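The wrist camera was right and I was wrong

I have spent most of February losing an argument with a cup.

The cup isn't even real. It lives in our simulator, where it gets picked up by a simulated arm thousands of times a night while I sleep, and where it costs nothing to drop. The question on the table was a small one: when you train a grasping policy in simulation, how much does it matter whether the rest of the clutter looks like anything? My position, held loudly and in front of witnesses, was that it doesn't. Plain grey shapes would do. Seija Jääskeläinen, who sits across from me and has the patience of a glacier, thought otherwise and proposed we find out, which I considered a bit rude.

So we set up two training runs in Trekorura, our in-house wrapper around the simulator. (The name came from a random generator and we all regret it.) Same policy network, same arm, same wrist view, same number of demonstrations, 260 in each. In the first run every distractor was a flat-coloured primitive. In the second the distractors came out of the scanned household set, with their proper patterns and all their silly handles and feet. The target was a plain cup both times. Then we tested both policies on 333 held-out layouts full of objects neither had seen.

I had already drafted the paragraph saying there was no difference. It was a good paragraph. I was rather fond of the second sentence. 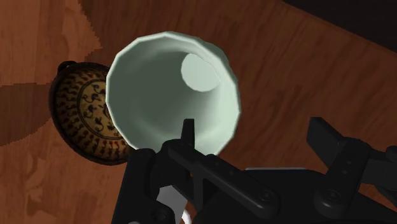

The plain-shapes policy failed 19 percent of the test layouts and the patterned one failed 14. That's a gap of five points, and before you write in, yes, I reran it with different seeds, partly out of rigour and mostly out of spite. It wobbled a little and stayed put.

What interests me more is where the failures sit. When the target stands well clear of its neighbours, the two policies behave much the same. They come apart when the cup overlaps something busy from the wrist's point of view. The plain-shapes policy has learned that an edge is an edge, bless it, and will happily steer toward a strong contour that belongs to the thing behind. It closes the fingers with great confidence on a bit of air near the rim. I have worked with people like this.

Seija's explanation is that the wrist view spends the last part of every approach with the gripper's own hardware in the way, so the policy is working from whatever sliver of the target it has left. Give it a neighbour with a bold outline and the sliver loses. She tested this by masking out the fingers, which you can do in simulation and would find awkward on the bench, and most of the gap closed. Annoyingly neat.

A few caveats, seeing as I was so free with my opinions earlier. Our cup mesh is coarse, and I don't know how much of the grasp behaviour comes from contact with those straight little rim segments instead of a properly round lip. The shadows are cheap. We haven't randomised the lighting in any serious way. And we've only got one tabletop texture, a wood grain that both policies have by now seen more often than their own mothers.

I also don't know whether any of it survives the trip to hardware. Halonen, the real arm down the hall, is booked until somebody's deadline passes, and our slot starts on a Monday at an hour I associate with fishing. The plan is to run both policies as they are, no fine-tuning, with crockery from the tea room. My colleagues have been told their favourite mugs are at risk and have reacted with less dignity than I'd hoped.

In the meantime I've deleted the good paragraph. Seija has asked for a printed copy of it for the wall above her desk.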